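Search this notebook Go

18 Jun 2024

Ball pressure retest, indoor volleyballs, the Cosberg batch. Radomir wants numbers before the Tomton league people ring again. They say balls go soft between warm-up and third set. We'll see.

Gauge first. Old one reads high against the Verar gauge, not by a lot but enough to make the January sheets useless. Put tape on it so it doesn't wander back into the drawer. All readings from here on with the Verar.

Start pressure 300 mbar, every ball. Needle wetted every time (forgot on the first one, redid it). Storage room at 19 C, court at 21. Let them sit on court before reading, otherwise we're just measuring the thermometer.
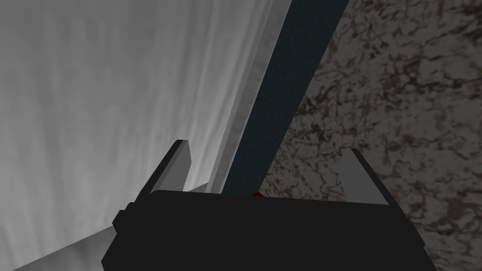
Gripper from just behind, sim view.

Drop rig: 9 drops per ball, same panel up each time. Rebound drifts if the valve lands facing down, so mark the valve with chalk. Chalk rubs off. Try grease pencil.

Leak check in the bucket, slow bubbles at the valve on two balls, nothing at the seams. Suspect dry valves. Glycerin and leave overnight, then read agian.

Kurniawati thinks the league pumps up to the top of the range straight from a cold car and never checks after. Plausible. Asked her to get their pump and gauge in here so we can compare, no point arguing about balls untill we've seen what they fill them with.
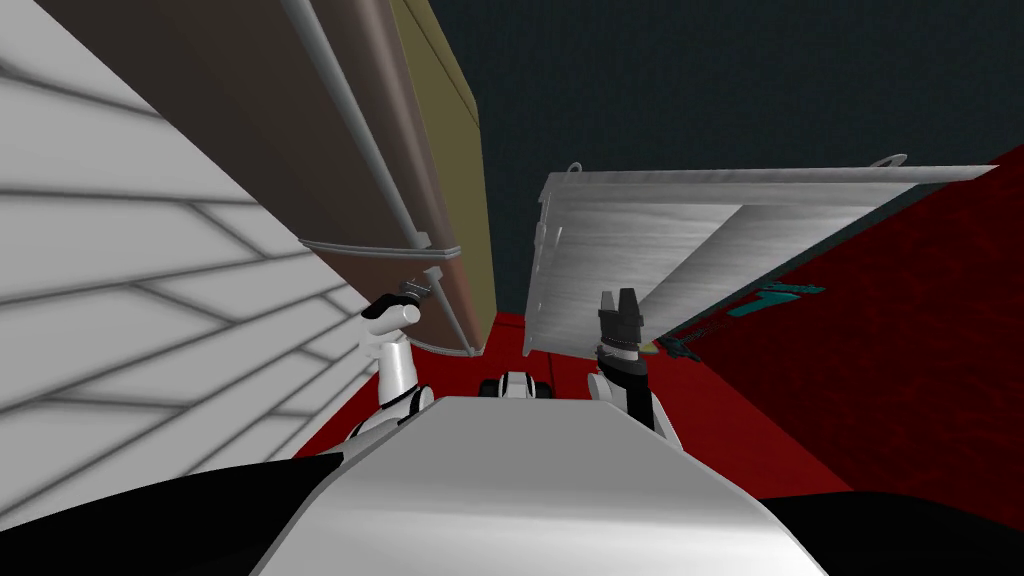
Also the Nedeljković net, on the same shelf, still waiting. Top cable frayed near the winch end. Don't tension it again, the strap on post B slips and someone will lose a finger. New cable on order, no date given.

To do: overnight readings, second sheet for the glycerin balls, ring Tomton re pump. Find the other needle adapter, was in the blue tin.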